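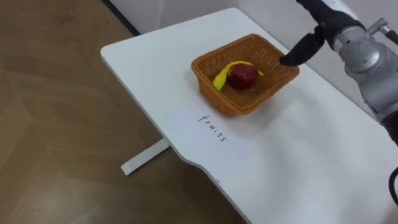
The wicker basket on the white table.

How I started to read letters again

In May I moved from Bakard to Stillow, and between the two apartments I lost the habit of answering letters. I write "lost" because I had it for many years. My grandmother taught me that a letter must be answered before the next Monday. She wrote with a blue pen, on both sides of the paper, and she never left an empty line at the end.

In Stillow the post comes at four in the afternoon. For the first months I put everything in one pile, the bills and the cards together, and I told myself I would sort it when the kitchen was ready. The kitchen was ready in three weeks. The pile stayed.

Then one evening I looked for a paper from the Henare library and I had to go through all of it. I found 23 personal letters, and nine of them were not opened. I felt ashamed, and I made tea, and I opened them in the order of the stamps.

One was from my old neighbor on Usine street. She wrote that the bakery is closed now and that the plum tree in the yard gave so much fruit that people left bags of it on the stairs. She asked me three questions. I had not answered any of them for half a year. 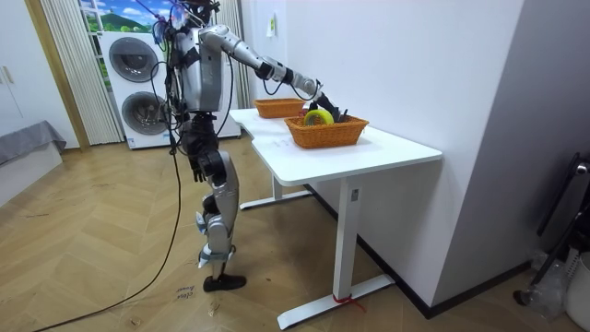

What I do now

I keep a small notebook with the name of the person and the day when the letter came. When I answer, I draw a line through the name. I don't write long letters anymore. One page is enough, and if I have only half a page to say, I send half a page.

Writing in my own language is easy for me, but four of my friends read only English, and with them I need the dictionary. I used to copy the whole letter again if I made a mistake. Now I cross out the wrong word and continue. One friend told me that she likes to see the crossed words, so she knows what I wanted to say first.

The stamps became more expensive, and the post office in Stillow is small and closes for lunch. I buy them in Henare when I return my library books.

Tonight I have two letters left to answer. One of them is to my neighbor, who wants to know how to cook plums without so much sugar, and I still have to find the recipe.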